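Plirmont drying rack, 4 months in
Posted by G. Cisneros

Short version: good rack, keep it. Paid 233 for this plus a second one for my sister, shipping included, so not cheap.

Came flat, no tools needed. Legs open easy, a bit stiff the first week. Holds up to 7 shirts if you don't crowd them, more if it's just socks and dish towels. Big stuff like sheets, fold over twice and flip halfway thru.

Check the care tags first tho. I dried a sweater over the wires once that should of gone flat on a towel. Shoulders never recovered. 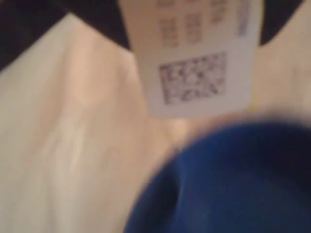

Tag with the square code. Cream fabric, dark areas up top.

Wires are thin. Fine for cotton, leaves a line on anything soft. Wish the gap was wider for jeans. White caps on the legs, no scratches on my floor so far.

Takes up room, that's my main gripe. Mine lives in the corner by the lamp and I'm always stepping over the cord.

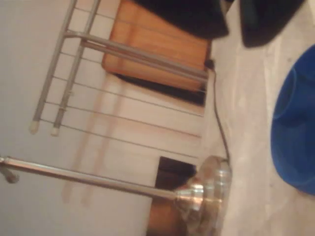
Rack, chrome lamp, cord along the wall.

Had a Rekov before, wobbled from day one. This doesnt. 4 stars.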